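Provedport Set-up Guide
Section 4: Pairing the hand-held grippers and recording your first fold

By now the Provedport software should be installed and both grippers charged. We'll pair them one at a time, check that tracking is behaving itself, and then record a short take. Please don't rush this part. A quiet ten minutes here will spare you a long afternoon of sorting through bad takes later on.

4.1 Pairing

1. Open Provedport and choose Devices, then Add gripper.

2. Pick up the first gripper by its handle and hold it over the bed or table you'll be working on, with the front pointing away from you. Wait for the strip on the housing to glow green.
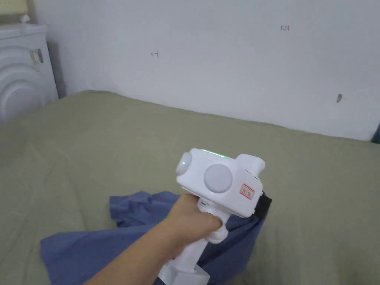
3. Give the gripper a side, Left or Right, in the Devices list. The replay planner relies on this setting, so do check it twice if you are setting up several pairs on the same morning.

4. Repeat with the second gripper. Both should now be listed as Ready.

Note: Provedport listens on port 3073. If a gripper never appears in the list, your firewall is the first place to look.

4.2 Checking the tracking

5. Clear the middle of the work surface, then hold both grippers out in front of you with the jaws open. Small marks on a plain wall are a help to the tracker, so there's no need to scrub them off – it likes having something to hold on to.
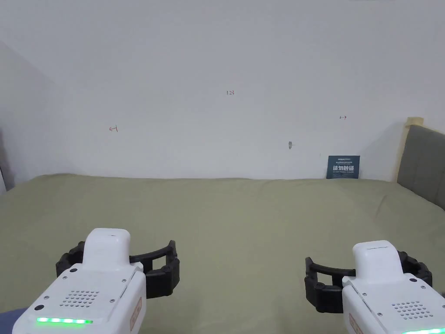
Annick Charpentier

I wrote the tracking pages, and I'd ask you to keep still for 7 seconds while the software settles on a starting position. Once the bar in the Tracking panel is full, you can move as you please.

Caution: do not move signs, cushions or furniture between this check and your last take. If something has to be shifted, go back to step 5.

4.3 Recording a take

6. Lay out the garment, press Record, and work at the pace you'd use at home. Take hold of the cloth with both grippers and draw it gently taut before you fold, as the planner finds its grasp points far more easily on stretched fabric.

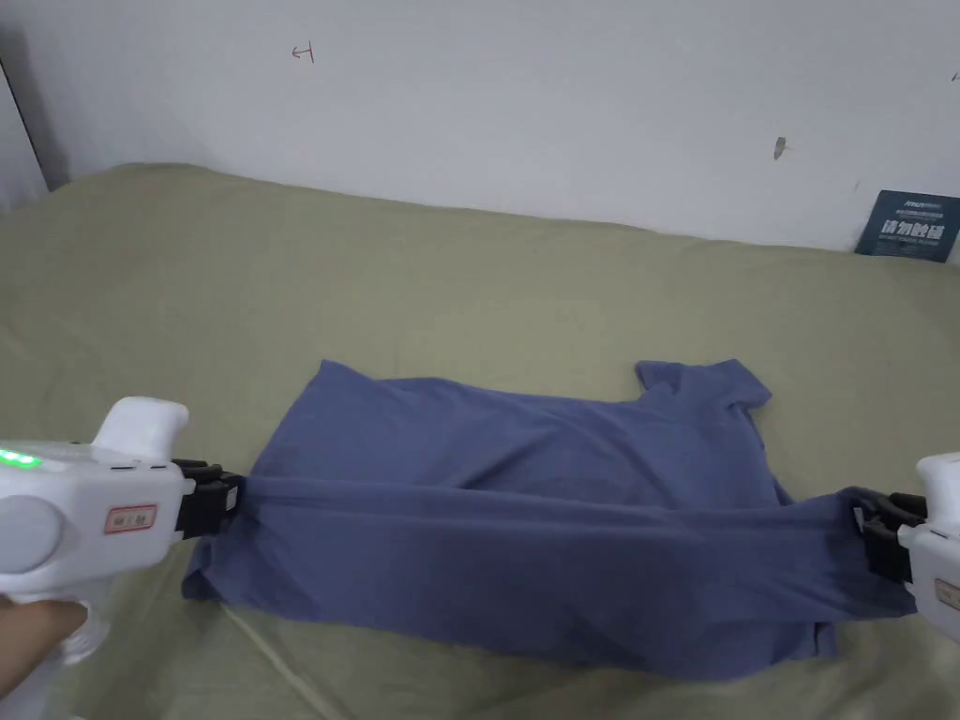

Try to keep both sets of jaws in view for as long as you can. A short gap is filled in for you, but anything over 300 milliseconds is flagged in yellow on the timeline, and you'll be asked whether to keep the take or throw it away.

7. Press Stop, give the take a name, and choose Save. Long takes need a little while to write to disk, so leave the window open until the progress wheel has gone.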